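Kuddale Dog Boarding – Common Questions

What shots does my dog need before a stay?
Rabies, distemper and kennel cough. The kennel cough vaccine has to be given at least 16 days before drop-off. Email the records to the front desk or bring a paper copy.

How much does a night cost?
A standard run is $39 a night. A large run is $51 and fits two dogs from the same home.

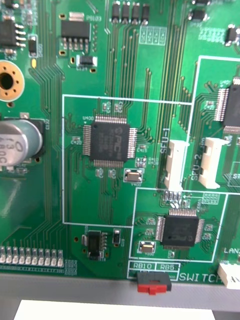

Holiday weeks cost the same, but we ask for a deposit of one night. The deposit is refunded if you cancel a week ahead.

Can I bring my dog's own food?
Yes, and we prefer it. Pack each meal in a labeled bag. If you run out, we feed Jolley dry food at no charge.

Where will my dog sleep in hot weather?
Dogs at both the Kuddale and Cusstead locations sleep indoors all year. Short-nosed breeds such as pugs and bulldogs go out early in the morning and again after 7 p.m. Indoors we rely on air conditioning – a square ceiling unit with a grille in the middle, like the one shown, cools a room without a floor fan a puppy could chew on.
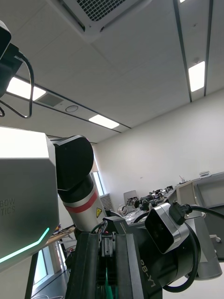

Older dogs often need a few extra things, so please tell us about stiff joints, hearing loss or medication when you book. A senior dog can have a thicker bed and a run close to the door. Ceiling lights in rectangular panels, as in the photo, are switched off at 9 p.m., and a dog that dislikes the dark can have a night light.

Do you take unneutered males?
Only at Cusstead.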